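Home Posts Music TV About Contact

Last updated: August

Why I am still voting for a man who came fifth

Posted in August by Naheed Usmani

Gallero finished its fourth season in the spring, and I have only just forgiven it. If you missed it, Gallero is the singing contest where the contestants live in a converted hotel, sing in front of three judges, and cry in a hallway with very good lighting. I have watched every episode. I have watched some of them twice, once with the sound off while on the phone with my mother, who was also watching it.

My favorite was Haris Sethi. He came fifth. He lost to a boy who sang the same ballad in three different weeks and a girl who could play the harp, which I grant is hard to beat. The gap between Haris and fourth place was 205 votes. I cast 100 of those votes myself, the limit per household, and my sister Laiba refused to let me use hers.

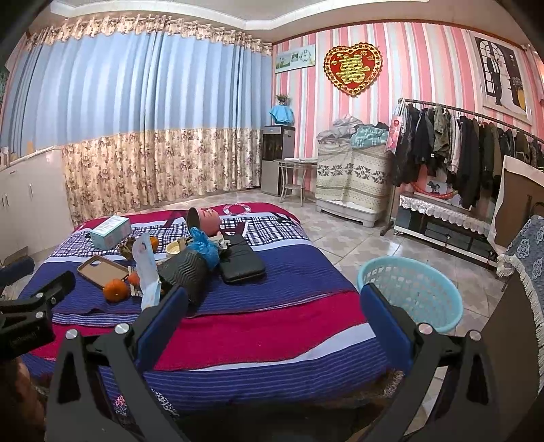
Nemunetti Fan Circle — Reality & Talent Desk

Haris was a pharmacy student before all this. He auditioned with an old Janjua number, the slow one with the whistling, and forgot the second verse. He sang the first verse again, louder. Two of the judges didn't notice. The third, Yetunde Jibrin, noticed and put him through anyway, and for that she can say whatever she likes about my taste.

His best night was week six, when they gave everyone a song from a movie and he got the one from Cirkine that plays over the credits, after most people have left to find their cars. He stood still for the whole thing. No dancers, no fog. The clip had 3,194 views when I last looked, and I would like it known that I am not all of them.

His worst night was week seven. There was a hat. We'll move on.

What bothers me is how quickly these people vanish. The winner gets a single, a billboard and a yogurt commercial. Fifth place gets a tote bag and a ride to the airport. Haris has put out one song since then, recorded in a friend's apartment, and I think it's better than the winner's — shorter, anyway. He has 2,480 followers and he answers nearly all of them, usually with a thumbs up. 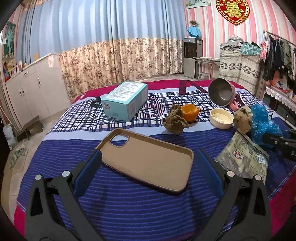 What he's doing next

He is playing two small shows with Samina Siddiqui, who went out in week three and has the best low notes of the whole season. Tickets are at the door, doors open at 7 p.m., and Samina goes on first. I'll be there early, near the front, pretending I came for her.

Older posts Newer posts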